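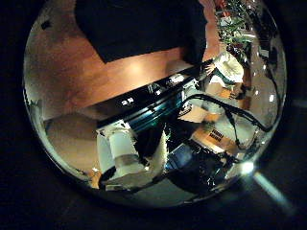
Buy the arm for the first week and you'll end up keeping it for the wrist camera, Idrisa Mwakyusa told me when I mentioned I was reviewing the Vundeck kit, and then he told me to budget a whole afternoon for the cables.

He was right about the cables. The Vundeck starter kit from Floritz comes as an arm, a gripper, a small camera that sits at the wrist, a power brick and a bag of leads that all look the same to me. The quick-start card says setup takes 3 hours. I took 11, if you count the stretch where I had two plugs swapped and blamed the software (sorry, software).

Once it was running, though, I was having a ball! You guide the arm through a job by hand, it saves what the camera and the joints were doing, and after enough tries you ask it to have a go alone. My first job was picking up a rolled pair of socks and dropping it in a bowl. The manual suggests 500 practice runs for something like that. I got bored well before then and the results were about what I deserved – it found the socks, missed the bowl, and tried again with total confidence. 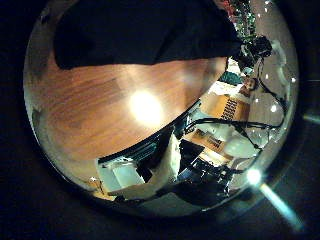
The wide lens is the part I'd pay for. It takes in so much of the table that I stopped fussing over where I put things, and I never had to re-aim it between jobs. You do have to get used to everything bending at the edges, and any bright lamp will flare, so play with your lighting before you record a long batch. I lost most of a February evening to that.

Now the grumbles. The app logs you out if you leave it alone too long, and the gripper's default squeeze is way too strong for paper cups. Halima Mugo on the Floritz help line walked me through turning it down, a setting three menus deep with a name I still can't remember. She was lovely about it. I'd like it on the front screen, please.

The kit sells for $3,000, and the rival Grokthorpe set is cheaper, but you supply your own camera and mount with that one. If you already own those and enjoy tinkering, save your money. If you want to open a box and be teaching an arm by the next day, get the Vundeck, and label both ends of every lead before you plug anything in.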